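Kitchen helper trial paused in Clasthorpe after drawer fault

Tue 12 November

If you have been following the kitchen helper trial at the Flitura workshop in Clasthorpe (and judging by our mailbox, a good many of you have), you will be sorry to hear that it has been put on hold for a little while. Nobody was hurt, we are very glad to say, and the people behind it sound more tired than worried.

The trouble began last week during the drinks exercise, in which the humanoid robot reaches into an open refrigerator drawer to handle cans and bottles. It had been going along nicely since April, with 239 runs in the log. Then, on the next one, the right hand closed on the rim of the drawer and simply would not let go. The robot leaned back as it normally would, the drawer came with it, and the whole refrigerator began to tip forward before an operator reached the stop button.
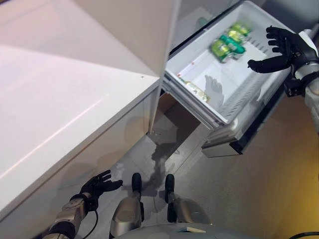 Živko Kos, who looks after safety at the workshop, told us that the hand had been sent the signal to open and had reported back that it was open, even though the fingers were still shut tight. "So the robot believed it was free to step away," he said. "It took us 11 seconds to stop it, and I would have liked that to be a good deal shorter."

The team at Garnelent, who write the control software, have since gone through the records line by line and think a finger sensor was sending old readings after a loose connection at the wrist. They have asked Kolev, the firm that supplied the hands, to take a look at the connector too, and everyone seems to be on friendly terms about it, which is always nice to hear!
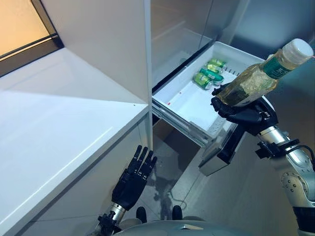
When the trial starts up again, the refrigerator will be bolted to the wall, and a second person will stand by with a stop button of their own. The robot will also have to check the force on its wrist before it moves its feet anywhere near an open drawer. Kos wants to see 30 clean runs at half speed before going back to the normal pace, and he would not be hurried into naming a day.

The open evening for neighbors is still going ahead as planned, though the robot will stay switched off for this one.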